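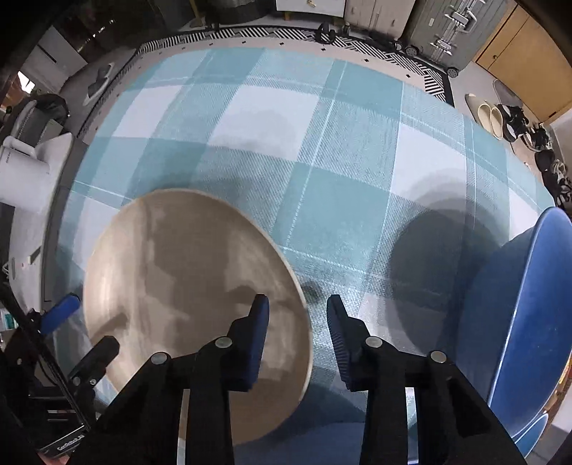 *The big beige bowl on the teal check cloth*

I have been meaning to write about soup for weeks, and every time I sit down to do it I end up in the kitchen making some instead, which I suppose tells you most of what you need to know about me and soup.

It started in December, when the boiler went and we had nine days of wearing coats indoors. I am not a natural soup person. I grew up thinking of it as something you had when you were poorly, out of a tin, with the telly on. My mum did one proper soup a year, with the ham bone after Christmas, and my brother and I used to hide from it (sorry, Mum). But when you can see your own breath in the hallway you start to look at a pan of hot liquid quite differently, and by the third day I had got through everything wilting in the bottom of the fridge and was asking people at work for ideas.

That is how I came to have Yareli Alvarado's lentil soup, and I will be grateful to her for the rest of my life. She wrote it out for me on the back of a delivery note and there wasn't a single quantity on it. Onions, "enough". Lentils, "a good lot". Cumin, "more than that". I rang her twice the first time I made it and she just laughed at me down the phone and said to taste it. So I did, and it needed salt, and then it needed lemon, and then it was the best thing I had eaten all winter and I stood at the cooker eating it straight off the ladle with my scarf on.

Since then I've made it so often that I do have quantities now, more or less. Two large onions, cooked slowly for much longer than you'd like, until they've gone properly brown and sticky. I give them 30 minutes and I put the radio on. Then three fat cloves of garlic, two heaped teaspoons of cumin, a carrot if there's one about, and a mug and a half of red lentils, rinsed until you get bored. Cover it all with stock, let it tick away until the lentils have given up, and squeeze in a whole lemon at the end. A whole one! I was shy with the lemon for ages and I was wrong.

People get very worked up about whether to blend. I blend half, because I like it thick but I also like to know I'm eating something. My husband would have the lot blended to a paste, given the chance, and we have reached a sort of peace where I don't ask him.

The other thing I've fallen for is leek and potato, which sounds like the dullest soup in the world and very nearly is, unless you're generous with the butter. I get my leeks from the Alladside market, from the stall at the far end by the bus shelter, where they still come with half the field attached. You have to wash them and wash them. I once skipped the second wash because I was in a hurry and we all had to chew very carefully and be polite about it.

I wish I could say I'd had nothing but triumphs. There was a beetroot one in the new year that tasted like a flowerbed. There was a pea and mint that I let boil while I was on the phone to my sister, and it went the colour of an old army blanket. And there was the fish soup, which we don't discuss, though the curtains discussed it for most of a week.

What I've liked best, if I'm being soppy, is how well soup suits having people round. I used to get in such a state about having people over, with timings written on the back of an envelope and three things needing the oven at once. Now I make a huge pan in the morning, go out for a walk, come home, warm it up and put some bread on the table. If somebody brings an extra somebody, you add a bit of water and say nothing. We had the neighbours in last month and they stayed until gone eleven, and I'd done no more work than I would for the two of us.

Bread, by the way, I buy. I tried making my own for a bit and I've no wish to talk about it. The seeded loaf from Kandasamy on the corner is better than anything I'll ever turn out, and if you get there before ten it's still warm and you can eat the end of it on the way home.

Now that the evenings are getting lighter I'm told I ought to be moving on to salads. I'm not ready. There's a bag of split peas in the cupboard, and my neighbour has promised me a bunch of the first sorrel from her garden, which I've never cooked in my life. If you've got a sorrel soup you swear by, do leave it in the comments, quantities optional.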